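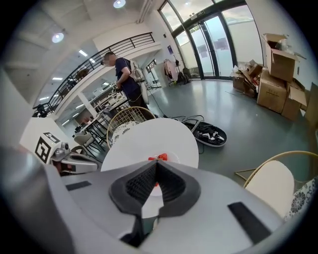

White tabletops show every mark, and most of the marks owners complain about are in the finish, well above the board. At the Koller workshop in Ulilden, Quang Hoàng sorts returned tops into two groups before any other work is done: stains that sit on the coating and stains that have passed through it.

The first group responds to a damp cloth and mild soap. The second does not, and scrubbing makes it worse. A coating that has been scoured holds pigment in the scratches, so a coffee ring wiped off in May comes back darker by fall.

Yellowing is a separate problem. Oil-based white paint ambers in low light, and a top kept in a hallway can shift more than one kept near a window. Hoàng uses water-based coatings for this reason and lets each coat cure overnight at 23 degrees Celsius.

Shahab Naseri, who runs the finishing line at Sundov, sands between coats with 320 grit and stops there. Finer paper leaves the surface too slick for the next coat to grip. His round tops get an extra pass along the rim, where the film pulls thin as it dries.

A full recoat at Koller costs $110. Spot repair costs $80, but the patch usually remains visible under side light, and Hoàng turns down most requests for it on gloss finishes.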